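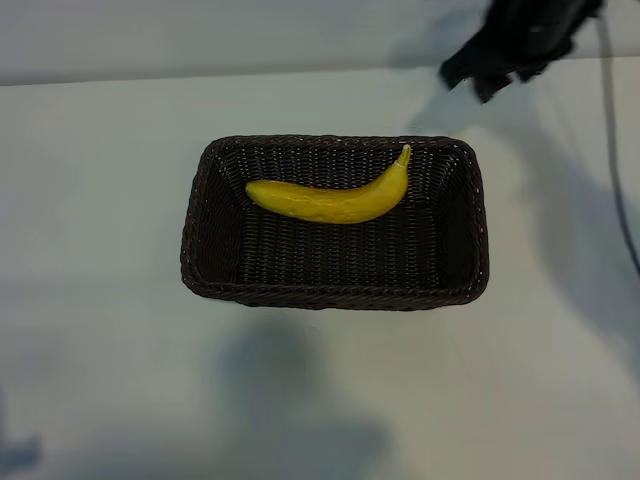 Do you need a basket to keep fruit in? A plate on the worktop will do, and most of us already own one.

I say this as someone who has bought three. The latest argument for them comes from Zohreh Ranjbar, whose column tells us that a woven basket "brings order to the kitchen". I have my doubts. Mine brought order to four lemons for a fortnight, and then it took in batteries, a dead biro and the spare key to a shed we no longer have.

The shops are very keen on the idea. Doltudier lists 40 kinds of basket, some of them with lids, and I can't think who wants a lid on a pear. Look at the dark ones in particular. They are handsome enough, but crumbs and grit vanish into a dark weave and you only learn of them when you turn the thing over.

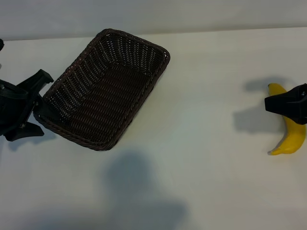
A dark woven basket with nothing in it.

Empty, I grant you, they look their best. That ought to worry us. A good bowl is improved by apples, while a basket seems to sulk a little when asked to hold anything.

My neighbour Ehab El Ouafi disagrees and says air gets round the fruit. Perhaps it does. His bananas go brown at the same speed as mine, as far as I can tell over the fence, and he has to lift the basket every time he wipes the side down.

Keep one if you like the look of it. Just don't tell me it is storage, and don't buy a second to hold what won't go in the first.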